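Pre-Launch Inspection Checklist for Paid Social Accounts, with Reviewer Comments

Applies to ad accounts run through the Matos dashboard. Complete one copy per account before any new campaign leaves draft status.
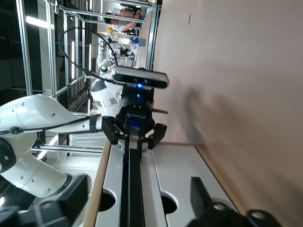
Mark each line Pass, Fail or N/A. A Fail in section 1 or 2 stops the launch. A Fail in sections 3 to 5 may be carried for one reporting period if a comment is entered. The comments below come from the Ponent store account review and are left in as a guide to the level of detail expected.

1. Account access

1.1 Two-factor login is on for every user with publish rights. Pass
1.2 Former agency users are removed. Fail
Comment: 3 seats still assigned to the previous agency, Irkton. One of them has billing rights. Remove the billing seat first, then the other two. Do not downgrade them to view-only.
1.3 A backup admin is named and has logged in during the past month. Pass
1.4 API tokens are listed with an expiration date. Pass
Comment: The token for the product feed has no owner in the notes field. Add one.

2. Billing and spend limits

2.1 Account spend cap is set. Pass
Comment: Cap is $3,936 for March. Matches the signed order.
2.2 Daily budgets add up to no more than the cap across the full month. Fail
Comment: The retargeting campaign was duplicated and both copies are scheduled. Pause the copy without a suffix.
2.3 Payment method is in the advertiser's name. Pass
2.4 Alert set at 80 percent of cap, sent to a shared mailbox. Pass

3. Tracking

3.1 Base tag fires once per page load. Pass
3.2 Purchase event carries value and currency. Pass
3.3 Server and browser events share an event ID. Fail
Comment: Test orders show the browser event with an ID and the server event without one. Purchases will be double counted until this is fixed. Do not use reported return on ad spend from this account for bid decisions in the meantime.
3.4 Link parameters follow the naming sheet. Pass
Comment: Source and medium are correct. Campaign names mix upper and lower case, so analytics splits them into separate rows. Change to lower case at the next edit.
3.5 Consent banner blocks the tag before a choice is made. Pass
Checked in a private window with cache cleared.

4. Audiences

4.1 Customer lists were collected with permission for this use. Pass
4.2 Recent buyers are excluded from prospecting. Pass
4.3 No list is below the minimum size for delivery. N/A
Comment: The smallest list holds 959 matched records and is used only as an exclusion, so delivery size does not apply.
4.4 Location targeting is set to people living in the area. Fail
Comment: Set to "living in or recently in." The store ships domestic only. Change before launch.

5. Creative and landing pages

5.1 Every ad has a live landing page returning status 200. Pass
5.2 Price in the ad matches price on the page. Pass
5.3 Claims have a source on file. Fail
Comment: "Best rated" appears in 4 headlines. No source attached. Replace the wording or attach the rating report.
5.4 Competitor material saved from the Indau ad library is kept out of the upload folder. Pass
Comment: Reference ads are in a separate folder. Keep it that way. A saved competitor video uploaded by mistake is an intellectual property complaint and can restrict the whole account.
5.5 Ad text is readable on a small phone screen. Pass
First line cuts off after the discount code on two placements. Acceptable.

Result

Launch held. Items 1.2 and 2.2 must be cleared and rechecked by someone other than the person who made the change. Item 3.3 may be carried with the bid restriction noted. Item 4.4 is a settings change and should be done in the same session as 2.2. Item 5.3 goes back to the copy desk.

Keep the completed checklist with the signed order. Screenshots of the billing page should have the card number covered before filing.

Related items
Campaign Naming Sheet
How to Test Server Events Before Launch
Removing an Agency From a Shared Ad Account
Using an Ad Library for Competitor Research
Monthly Spend Review Template

Last updated: 25 March 2021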